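## 4. Changing over a bench from manual to shared working

This section applies to packing benches where a two-arm Traritik unit takes over basket handling and one operator remains on shift. It assumes that the mechanical installation in section 3 has been signed off.

### 4.1 Before the first shared shift

1. Confirm that the bench lead has completed the half-day course. At the Sandeck site this is Genalyn Fajardo for the early shift and Mikkel Riis for the late shift.
2. Remove the old pick-rate sheet from the bench. Individual pick rates are not recorded on a shared bench.
3. Load the basket profile supplied by Brevex. Profile 27 covers the small fruit basket. Profile 36 covers the deep basket and must not be used for soft fruit.
4. Check that both stop buttons can be reached by the operator from a standing position and from the stool.
5. Wipe down the table. Marks that do not come off with a damp cloth can be left.

> **Note:** Step 2 was agreed with the staff representative, Viorica Roman. Any change to it goes back to her before it goes to the line manager.

### 4.2 Starting a shift

1. Turn the mode key to HOLD. The arms move to the rest position.
2. Place an empty basket within the marked area and clear the table of tools, gloves and cups.
3. Turn the mode key to SHARED and step back behind the floor line.
4. Press START once. The hands close on the basket from both sides. Wait for the steady green lamp before reaching for stock.
5. Load fruit when the lamp is green. Heavier or firmer items go in first.

> **Caution:** Do not reach between the hands while the lamp is amber. Grip force is still being set and the fingers may move without a tone.

The grip is set for a part-filled basket. If the operator adds more than one item at a time, the unit may read the change in weight as a slip and tighten. This does not damage the basket but can mark fruit resting against the wall.
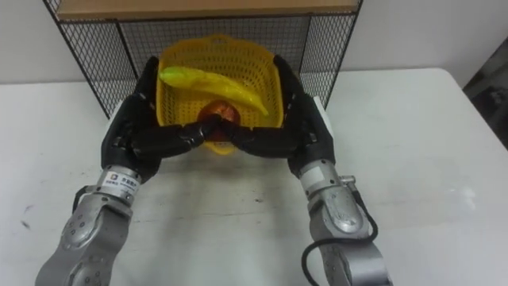
Where marking occurs, lower the grip setting by one step and repeat the first three baskets by hand signal before returning to normal running. If marking continues, stop the bench and report fault code 41. Do not pad the basket with paper or cloth.

### 4.3 Division of work

| Task | Before | Shared bench |
|---|---|---|
| Fetching and holding baskets | Operator | Unit |
| Choosing fruit | Operator | Operator |
| Rejecting damaged fruit | Operator | Operator |
| Moving full baskets to the conveyor | Operator | Unit |
| End-of-shift count | Operator | Unit, checked by bench lead |
| Cleaning the hands | Not applicable | Operator, 10 minutes paid |

Operators moving to a shared bench lift less and stand still for longer. The following rules apply:

- Rotate to a different bench after two hours. The timer on the panel is a reminder only and does not stop the unit.
- The operator may slow the unit at any time without giving a reason. Slow running is not logged against the operator.
- Only the bench lead may raise the speed, and only after asking the operator.

In the November trial at the Østergaard packing hall, most stoppages came from operators working at their old pace and reaching in on amber. Bjarke Hjaltested now runs the first hour of every new bench at around 67 per cent speed. Other sites should do the same.

### 4.4 Ending a shift

1. Let the unit finish the basket in hand. Do not pull a basket out of a closed grip.
2. Turn the mode key to HOLD, then to OFF.
3. Clean the fingers with the supplied wipes. Do not spray.
4. Check that the cables hang free of the table edge.
5. Enter any near miss in the bench book, including those where no contact was made.

Questions about rotas and task changes go to Mogens Briem. Faults go to the service desk, with the code and the profile number.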